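Moving the Tools Out of the Kitchen

December 8, 2024

For 27 years my tools lived in the kitchen. There was a deep drawer to the left of the stove, and everything went in it: the hammer, both tape measures, a bag of picture hooks, the Allen keys from every piece of furniture we ever put together. When that drawer filled up, the one under it became the second tool drawer. By the time I retired I had dish towels in one drawer and hardware in three.

This fall I moved all of it to the closet by the back door. It took most of October, working on it an hour or so in the evenings. I'm writing down how I did it because my sister-in-law asked, and because I looked for a post like this before I started and mostly found people with large garages.

The closet is small. It used to hold coats and the vacuum. The coats went to hooks in the hall and the vacuum went upstairs, where most of the carpet is. That left me with a space you can stand in if you keep your elbows down. There was one shelf, too high to be of any use, with a rod under it.

I took the rod out first. The brackets had been painted over at least twice, so I scored around them with a utility knife before I unscrewed them. Even so, a patch of paint the size of my palm came off with the left one. I filled it, sanded it and painted it. The new paint doesn't match, but it's inside a closet.

Then I put up shelves. I bought the tracks and brackets from Clandell, the hardware store out past the post office, and had them cut the boards while I waited. I had 6 boards cut and used five. The extra one is leaning behind the washer. If you do this, measure the closet at the back and again at the front. Mine is narrower at the back, and the first board I tried went in halfway and stuck there until I took it outside and trimmed the end.

Sorting took longer than the shelves. I emptied the drawers onto the dining table and we ate in the living room for a week and a half. My rule was that anything I couldn't name went into a coffee can, and the coffee can got a date on it. If I haven't gone into it by next October I'll throw it out. So far I have gone into it once, for a plastic spacer that belongs to the dishwasher rack.

I owned four Phillips screwdrivers of the same size. I kept two. I also had a set of 7 drill bits with the most useful one missing, and I finally bought that bit on its own. The man at the counter had to unlock a cabinet to get it.

Rawan Awwad, who lived next door until last year and used to build sets for the community theater, came by one Saturday and looked at what I was doing. She told me I was sorting by what things are when I should be sorting by what job I'd be doing. Her way, the picture hooks, the small level, a pencil and the light hammer all live together, because that's hanging a picture. The plumber's tape, the adjustable wrench and the spare washers live together, because that's a leak. I had already put all the hammers on one shelf. I moved them.

I didn't go all the way with it. Screws are still sorted by size in a little cabinet with clear drawers, and paint supplies have their own shelf no matter what room they're for. But the job idea works for most of what I do around the house, which is small repairs. I go to the closet, take one container, and come back when I'm finished.

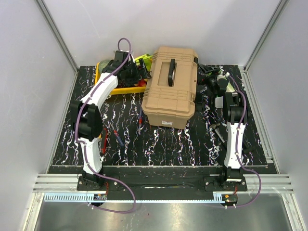 For containers I used whatever I had before I bought anything. Shoeboxes are fine for light things like sandpaper and felt pads. They are no good for anything metal. The bottom went out of one on the stairs and I was picking up wood screws with a magnet for half an hour. Anything with weight now goes in something rigid, with a handle if possible.

Labels were the other thing I changed my mind about. I started with masking tape and a marker, and the tape began curling after a few weeks. I replaced it with the plain white stickers sold for file folders and they have stayed put. I write the job on them in capital letters. "LEAKS." "PICTURES." "DOORS AND HINGES." My husband added one that says "BRAVO" to the box with the doorbell parts, after I got the doorbell to ring again.

The whole project cost less than I had planned. The tracks, brackets, boards and paint were most of it, plus the one drill bit and a battery light that sticks to the wall over the door. The light was worth having. Before that I was holding a flashlight in my teeth.

Still to do: a hook for the extension cords, which are in a heap on the floor, and some way to hang the long level. I also need to decide what to do with three empty kitchen drawers. One of them already has takeout menus in it.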